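ok so somebody walked off with seven coats from the Albers consignment shop on the corner and I have been thinking about it all day

I only know because I was in there trying to return a belt. The clerk was on the phone going "no, SEVEN, they were on the rack by the door" and I just stood there holding my belt like an idiot

Apparently a guy came in wearing a delivery vest, said he was picking up the coats for dry cleaning, and she held the door for him. She held the door!! He said thank you!!

One of them was a Cevetti with a $1000 tag. The rest were more like $200 each, still more than I've ever spent on a coat

Anyway the Florkstead police log went up this morning and it's in there, between a raccoon in a garage and a fight over a parking spot. Five lines. They spelled Albers wrong

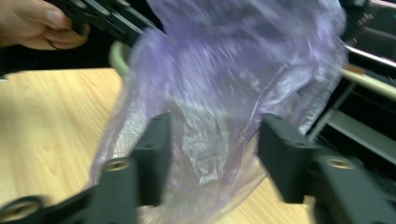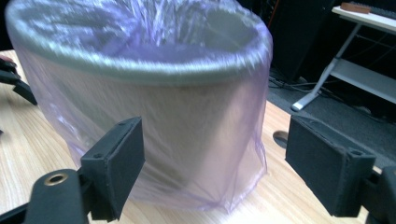 My neighbor Eckhard Meinecke says the same thing happened at the shoe place a few years back, only that guy had a clipboard. Eckhard's whole theory is that you can take anything out of any store in this town if you look a little bit annoyed while doing it

The log says he left in a gray van "with a ladder on top." Every van in Florkstead has a ladder on top, good luck

My friend Aria thinks he'll try to sell the Cevetti online, so she's been checking the listings on her lunch break. So far she has found zero stolen coats and bought herself a lamp

If you were near the corner before lunch and saw a man with his arms full of coats, call the non-emergency number, the clerk feels awful about it

And yes I still have the belt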